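Setting up the Dizon sleep timer on your Plirkholm radio

Part 2: Getting the clock and the timer to agree

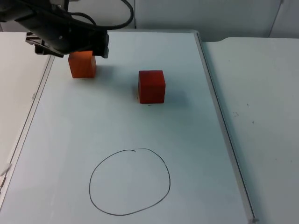 Okay, so by now you should have the radio plugged in and the antenna pulled all the way out. I did this part three times before I got it right, and I wrote everything down on the last go so you can skip my mistakes.

1. Hold the Clock button until the display blinks. Mine takes a good long press – longer than the leaflet says.

2. Turn the big dial to set the hour, then push it in. Do the same for the minutes. If you want the 24-hour clock, push the dial twice quickly before you touch the hour.

3. Press Clock again to save. If you walk off without saving, the radio goes back to midnight and you get to start over (ask me how I know!).

4. Now press Timer. You'll see the factory setting, 113 minutes, which is a strange number for falling asleep to, but there it is. Turn the dial down to whatever you like. I use 45.

5. Press Timer once more and the little moon comes on. You're set.

Note: The moon only shows while the radio is playing. I spent half an evening thinking mine was broken.

Note: If you bought the Nallau speaker to go with it, pair that before you set the timer. Pairing wipes the timer and you'll be back at step 4. Hold the two Link buttons together and wait for the chirp. The pairing code is 1391 unless you changed it, and I'd leave it alone.

Caution: Use the power adapter that came in the box. The Porkix one from my old lamp fits the socket just fine, and it made the radio hum and get warm, so I pulled it right out. Please don't try it.

Caution: Don't open the battery door while the display is blinking. You'll lose the clock and all your saved stations, and I had nearly 20 of them.

6. To check the whole thing, set the timer to 2 minutes, put on a station you can stand and wait. The sound should fade down slowly and then the display goes dim. If it cuts off with a pop, go back and redo steps 4 and 5.

The alarm is in Part 3, and you'll need the clock saved before you start on it.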